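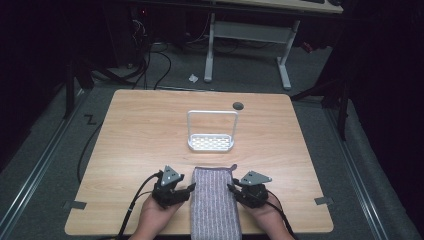 Dish towels on a small table, a thread. I fold a lot of them and I've settled on a method.

Start with the fabric. A woven stripe is the cheapest alignment tool you can own. If the stripes run parallel to the fold, any skew shows up at once. Plain towels hide the error until you stack them, and then the stack leans.

Lay the towel flat, stripes running away from you. Smooth from the center outward with the side of the hand. Pressing down on a crease and dragging only moves it somewhere else.

First fold is lengthwise, edge to edge. Match the far corners before the near ones. The near ones are easy to fix from where you stand.

Second fold is also lengthwise. You now have a long strip four layers thick. Stop here if it's going over a rail.

For a drawer, fold the strip in half across, then in half again. Sixteen layers. Thin cotton takes this fine. Thick waffle weave springs open and is better left one fold short.

Hanging loops. If the towel has one, decide early where it ends up. I want it at an outside corner so I can pull one towel off the pile by the loop without disturbing the rest. Marisol Valderrama tucks hers inside and gets a squarer stack. Both work, mine is faster at the sink.

Table size matters less than people think. A full bath sheet needs the floor or a bed. A dish towel that hangs a little past the near edge can still be folded square — just keep the overhang even on both sides so the weight doesn't pull it around.

Wood or laminate top, either is fine. Glass is too slippery and a tablecloth grips too much.

On shrinkage: the Hisari cotton ones I bought in March lost more in length than in width on the first hot wash. They no longer fold to the same size as the older set. I keep the two sets in separate piles and don't mix them.

Kumiko Yagi asked about ironing. I don't. Take them out of the dryer slightly damp, fold, and leave them out on the table for 10 minutes before they go in the drawer. Closing the drawer on damp cotton gives you a smell by the end of the week.

Fabric softener: skip it for anything that dries dishes. It leaves a coating and the towel pushes water around.

Wire racks with a tall handle are handy for parking folded cloths upright, provided the cloths are narrower than the rack. Measure first. I have 2 that are too small for anything but napkins.

Napkins are a separate thread.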